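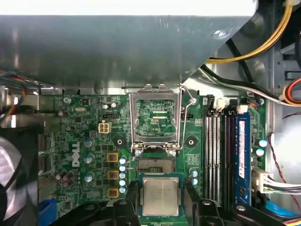 So why did the arm stop halfway through a job it had done hundreds of times? It trusted a force reading that had drifted, and we hadn't given it any way to doubt that reading.

4.2 The February fault, and what we changed

Figure 1. Wrist camera view during the processor task on a Dell board. The gripper is holding the CPU just below the open socket.

I'll admit I blamed the camera first. Our cell at Stadisen had got through 400 placements without a bent pin, and then on a Tuesday it pressed a processor down off-centre and kept pressing. Hidex, our control software, logged a light touch the whole time. The spare load cell we'd clamped under the chassis disagreed rather loudly!

We went back through 2000 log entries (a dull afternoon, I can tell you) and found the zero point of the wrist sensor creeping upwards as the motor next to it warmed up. Hidex only zeroed the sensor at start-up - fine for a short demo, hopeless for a long shift. Żak, our older arm, has its sensor further from the motor and never showed the fault, so we'd had no reason to go looking.

The socket makes this worse than most jobs. As Figure 1 shows, the fingers hold the chip from either side, and the pins it has to meet are very fine. A small error in force that you'd never notice when fitting a memory module is enough to ruin a board here.

We made two changes. The arm now zeroes its sensor in free air before every placement, and it backs off if the reading and the motor current tell different stories. I then ran 800 more placements on the Sillia test boards. The new check stopped the arm 6 times, and in four of those I couldn't find anything wrong with the sensor at all. I've left the threshold where it is for now - a false stop costs us a minute, a bent pin costs us the board.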